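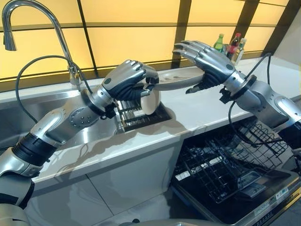 Last changed: October, 4:10 pm

Hand-washing dishes at the Ellaldale kitchen

The dishwasher in the shared kitchen at Ellaldale has been out of service for most of the fall, and it will stay that way until the new drain line is in. The old line runs under the floor and comes up behind the pantry wall, so the wall has to be opened first. Grewal, the plumbing firm that did the upstairs bathrooms, has the job. They expect to start once the tile order arrives and to need the kitchen closed for two mornings. We will put the dates on the kitchen door when we have them.

Until then everything is washed by hand. Several members have asked for a short guide, partly because groups have been doing it in different ways and partly because of the grease problem described further down. What follows replaces the sheet taped inside the cupboard.

Before you run any water

Scrape plates into the food waste pail. A rubber spatula does this better than a fork and doesn't scratch. Wipe frying pans and roasting trays with a paper towel and put the towel in the trash. Sauce, gravy and salad dressing count as grease, and so does the liquid from canned tuna.

Stack by kind as you clear the tables. Glasses go nearest the sink, then silverware, then plates, then serving bowls, with pots at the far end. It takes a few more minutes at the start, but you won't be hunting for the last three glasses after the water has gone gray.

Soak only what needs it. Oatmeal, egg and melted cheese come off more easily after ten minutes in cool water. Hot water sets egg and makes it harder to remove. Rice pots do well with a soak too. Knives should never be left in a sink of cloudy water where the next person can't see them. Wash each one by itself and put it straight into the rack, point down.

Washing

Use water as hot as your hands can stand in gloves. There are gloves in medium and large on the hook by the window – if the smalls are gone, please write it on the supply list. One squirt of soap is enough for a full sink. The concentrated kind we buy now is stronger than the old one, and using too much is the main reason our glasses have been coming out with a film.

Start with glasses and work toward the greasy things. Change the water when the suds are gone or when you can feel grease on the side of the sink. For a dinner of 30 people that usually means two changes, sometimes three if there was a roast.

Plates need washing on both sides. The backs pick up whatever was on the plate below them in the stack, and a plate that looks clean from the front can leave a ring on the next one. Run the cloth around the rim and the foot, then turn the plate toward the window or the light before you rinse it. Tomato and curry leave a faint stain on the white plates that soap won't always lift. A paste of baking soda and water does it. Leave it on for a quarter of an hour and wipe it off with a soft cloth. Please don't use the steel scrubber on plates or on the nonstick pans.

Cast iron is washed last, quickly and without soaking. Dry it on a low burner and rub in a little oil while it is still warm. The two skillets on the wall were stripped and seasoned again in the summer and we would like to keep them that way.

Rinsing and drying

Rinse in hot water. Plates that come out hot dry mostly by themselves, and air drying is cleaner than using a towel that has already done 20 plates. If you have to use towels because the rack is full, take a fresh one when the first is damp. Used towels go in the hamper, not back on the oven rail.

Leave space between plates in the rack. Bowls should be tilted so water doesn't collect in the foot. Wooden spoons and cutting boards stand on edge until they are dry all the way through, which can take overnight in wet weather. A board put away damp will warp, and we lost one that way last winter.

Wipe out the sink, rinse the strainer and hang up the cloth. The sponge gets thrown out at the end of the week whether it looks bad or not.

Water use

One question at the last meeting was how much the hand-washing adds to the water bill. We read the meter before and after a month of dinners. Kitchen use came to 511 gallons over that month, against 198 gallons for the same number of dinners with the dishwasher working. The difference comes mostly from rinsing under a running tap. Filling the second basin and dipping the plates uses much less, and you can always finish with a quick pass under the tap if they still feel soapy.

The difference in dollars is small. We mention it mainly because the water heater is also old, and when it runs empty the evening group has to wait for it to catch up. If you are washing in the afternoon and there is another booking after yours, please go easy on the hot water.

Grease and the drain

The slow drain in September was grease. The plumbers cleared it with a cable and charged us 300 dollars for the call, and they told us it would come back if we kept on as before. Pouring grease down with hot water only moves it along to where the pipe is cooler.

There is now a lidded can for grease next to the stove. Let fat cool before you pour it in. When the can is full, close it with the lid, put it in a bag and take it out to the trash bins. A new empty can should be waiting under the counter. Coffee grounds and rice don't belong in the drain either. The strainer catches most of it, but only if it stays in place, so please don't lift it out to make the sink empty faster.

The new machine

The replacement is a Kornetix undercounter model, bought used from the Iker cafe when it moved to a bigger space. With the drain line, the wall repair and the tile, the whole project comes to almost 3,000 dollars, and most of that is the work behind the wall. The money is coming from the building fund and no one will be asked for an extra payment.

It runs a short cycle and takes standard racks, so the racks we already own will fit. It does need plates scraped and rinsed first, the same as the old one. The silver-edged serving platters, the wooden things, the good knives and the cast iron will still be done by hand, so this guide stays useful after the machine is in.

We plan to hold a short session on how to use it when it has been connected and tested. Anyone who books the kitchen on a regular basis should try to send one person from their group.

Supplies and small items

Dish soap, sponges and paper towels are in the tall cupboard on the second shelf. Baking soda is on the shelf above. If you open the last one of anything, put it on the list.

There are three serving bowls and a glass casserole lid in the cupboard that don't belong to the kitchen. They will stay on the bottom shelf through the end of the month and then go to the rummage sale.

We are short on soup spoons again. Check your potluck bags when you get home. Spoons can be dropped off in the box by the side door, which is open from 8 am.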